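Keep Your Music Where You Can Touch It

Jan 11, 2021

I spent most of the holidays converting audio files, and I had a wonderful time. I know how that sounds. But somewhere between the first folder of old WMA rips and the last pile of live recordings, I remembered how much fun it is to have a music library that sits on your own drive, with names you picked and tags you fixed yourself.

My collection had turned into a swamp. There were 518 albums spread over two laptops and an external disk from college, in every format I had ever been talked into. My sister's wedding DJ set was in there twice, once as a giant WAV and once as an MP3 that sounded like it was playing inside a mailbox. So I installed Rillstead, a small desktop converter my friend Maya Qudah had been pushing on me since July, pointed it at the whole mess, and let it run.
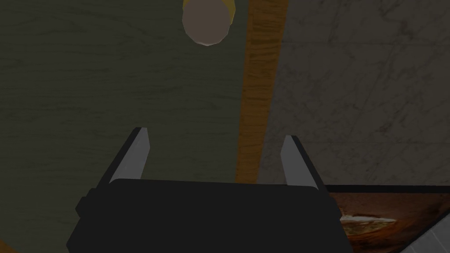
Gripper and cylinder, computer rendering.

What a great little program! It reads the old formats, writes the new ones, and keeps the folder structure the way you left it. You can line up a batch of 80 files, go make dinner, and come back to a tidy log. I used to think of converters as the thing you download in a panic and delete an hour later. Now I think everybody with a music folder should keep one around, the way you keep a screwdriver in the kitchen drawer.

My bigger point is about streaming, which I also love and pay for. A playlist I made on Sadusora a few years back had 86 songs in it. Last month 76 of them still played. The other ten are gray lines, and one of those was the song I learned to drive to. I don't think anyone did anything evil there, licenses end and catalogs move. But my file copy of that same song opens every time I click it, and it will open on whatever computer I buy next.

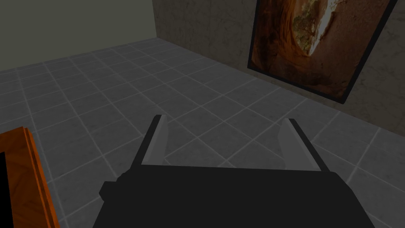 So which format?

People get heated about this, and I get it, I'm one of them. My answer is FLAC for anything you'd be sad to lose, and a decent AAC or MP3 for the phone and the car. Jadwiga Pietrzak, who used to share an office with me, keeps everything in MP3 at the highest setting and says she can't hear the difference. She may well be right! I can't always hear it either. I like the lossless copy for another reason: you can make any other format from it later without stacking one round of compression on top of another.

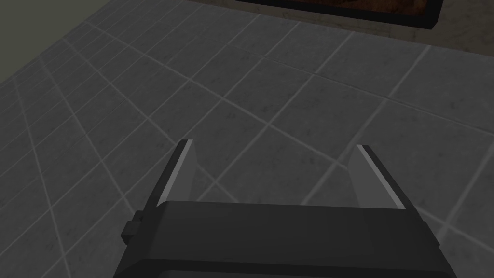

The same goes for turning a small file into a big one. Converting an MP3 to FLAC doesn't bring anything back, it just takes up more room. If the MP3 is all you've got, leave it alone and enjoy it.

Then there are tags. Please fix your tags. I put it off for years and it took three evenings, with a pot of coffee and the Campbell tag editor open on the second screen, and I found records I had completely forgotten I owned. A whole album by a Kusavside bar band had been hiding under "Track 01" through "Track 11" — and it's terrific, I've played it every day since.

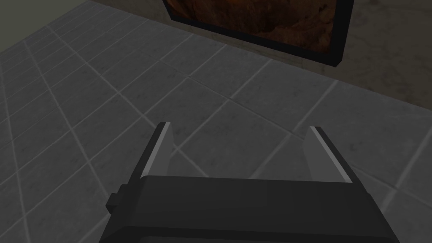
I'd love to see more people try this, even on a tiny scale. Pick one folder. Convert it, name it properly, copy it to a second drive, and play it on the good speakers while you clean the house. You don't have to cancel a single subscription. Mine are all still running, and on Friday nights I still let the app choose.

Next on my list is a shoebox of cassettes and a tape deck I haven't plugged in yet.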